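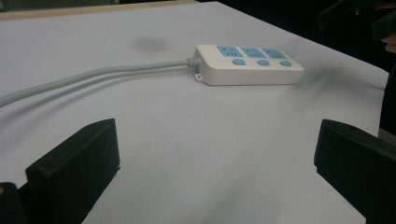

Home & Bits

Right, desk day. I've been putting this off since we moved the table into the back room and I'm finally doing the cables. Thread, because I know some of you like this sort of thing (hi Finn).

First job was choosing a power strip I wouldn't mind looking at. White, with pale blue sockets and a little blue button in front of each one. Three sockets, three buttons. I love it far more than a grown adult should love a power strip.

My old one was a black thing with a red switch that lit up like a cooker. It lived under the desk for 9 years and collected fluff. It's gone to the tip with the broken lamp.

Who gets which socket? I've been moving sticky labels round all morning. Current plan: lamp nearest the cable, monitor in the middle, chargers on the far end where I can reach them without leaning over my tea.

Waltraud says the monitor should go on the end because its plug is so fat. She's probably right. She usually is about plugs!

Also, it has a little mounting tab with a hole in it, down by the cable end. So now I'm wondering about screwing it to the wall behind the table instead of leaving it sat on top. Has anyone done this? Did you regret it?

My worry is the plaster in here. I put a hook up last September and it came out again with a lump of wall the size of a biscuit.

Dirk has replied to say screw it to the underside of the table. Dirk, I am not drilling into this table. It's the nicest thing I own and I only got it because Wolfram was moving to a smaller flat.

OK, had a think over lunch. It's staying on top for now, pushed to the back, with the cable going off to the left and down behind the leg. The grey cable isn't bad looking, as cables go, so I'm not bothering with one of those fabric sleeves.

What I do need is something for the chargers. I've got a shoebox of them, and 2 of them belong to phones I no longer have (why do I keep them, why does anybody). If you've got a cable box or tray you like, tell me which. White or pale blue, obviously, I'm committed now.

Labels are on. Wrote LAMP, SCREEN and BITS in my best handwriting and then spelt SCREEN wrong, so that one's on its second go.

Off to find the long screwdriver in case I change my mind about the wall. More tomorrow if the plaster survives.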